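Working group on gripper care and handling rules – minutes, 16/09/2022

Present: Uzma Naqvi (chair), Müzeyyen Gezer, Sipho Khumalo, Yasaman Shokri, and me, Marit Dahlgren, taking notes again. If I've put words in your mouth, shout before the next meeting and I'll fix them.

1. Last time's minutes

Agreed, with one correction from Sipho. The Ramton site has 2 arms running, and I had written down three. Sorry, Sipho! The action on the glove storage shelf is still open and it's still mine.

2. The new draft of the house rules

Uzma had sent the draft round and most of us had read it (I'd read it twice, because I lost my first set of comments). It's a lot shorter than the May version, and everybody liked that. Müzeyyen wanted to know who it's written for – the person standing next to the arm, or the person who signs off the setup? We went back and forth on this for a good while. In the end we said the person next to the arm, and the sign-off part becomes a single sheet at the back.

Yasaman asked for the word "should" to go. Either you do it or you don't. Uzma said she'd go through and change each one to "must" or take the line out altogether. I suspect a few lines will quietly disappear that way.

3. Finger coverings

This was the long one. The draft says coverings must be "in good condition", and Sipho's point was that every one of us would read that differently. Does a frayed edge count? Does it matter if it's on the inside face, where the finger touches the thing it's holding, or out on the side? He'd rather have a rule that two people can apply on the same finger and get the same answer.
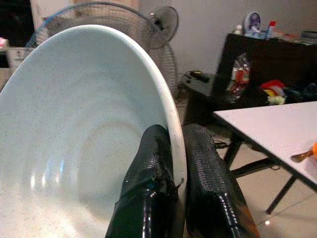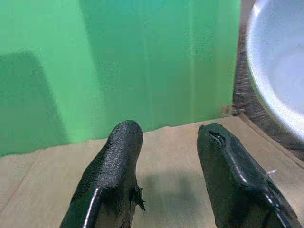
Müzeyyen's view is that any tear on a gripping face means stop and change the covering before the next job, full stop. Yasaman thought that was too strict for soft items like cloths, but okay for dishes and bowls. I was with Müzeyyen, mainly because I don't want operators deciding between soft and hard at the end of a shift when they'd like to go home.

Where we ended up:

A tear or loose flap on a gripping face: change the covering before the next pick.
Fraying anywhere else: write it in the log, check it again at the next break, and change it by the end of the day.
No trimming with scissors. Sipho admitted his team does this. So does mine, so I kept my head down for that part.
No taping over a tear, either. Uzma wants this one in bold.

We also talked about how often to look. The draft said once a day. Yasaman proposed every 60 cycles on the long runs and the rest of us thought people would lose count by lunchtime, so we settled on a look at the start of every session and one at every break. She's fine with that as long as the log has a box for it and the box is big enough to write in.

There was a side conversation about Plarnine, who supply our coverings. Müzeyyen has asked them for a sheet on how to store the spares and hasn't heard back. She'll try again.

4. Holding things that can break

Short item. The draft had one grip setting for all dishes, and that seems wrong to all of us. A rim hold and a hold around the body aren't the same job. Uzma will split it into two lines and leave the values blank until Sondis have finished their tests. Until then we stay on the lower setting everywhere, and if an item slips, you note it and carry on. Please don't turn the force up yourself!

Yasaman also wants a line about keeping hands away until the arm has come to a full stop. I thought we had it in already. We looked. We didn't.

5. Training

The Shukla course is booked for 20 people and Sipho has more names than seats. He'll put the new starters first. The cost comes to 2275, and Uzma has that approved, so no need to chase her on it. I asked if the course could include ten minutes of passing worn fingers around the room so people get used to spotting damage by touch as well as by eye. Müzeyyen has a box of old ones and was oddly pleased to be asked.

6. Any other business

The log sheets are still in two versions – please bin the ones with the gray header. Yasaman asked if we could start half an hour later next time. Yes, we can.

Actions

Uzma: change or cut every "should"; rewrite the coverings section; split the dish grip line.
Müzeyyen: chase Plarnine; bring the box of old fingers to the course.
Yasaman: new log layout, plus wording for the full stop rule.
Sipho: final list for the course; tell the Ramton team about the scissors.
Marit: the shelf (I know, I know), and these minutes.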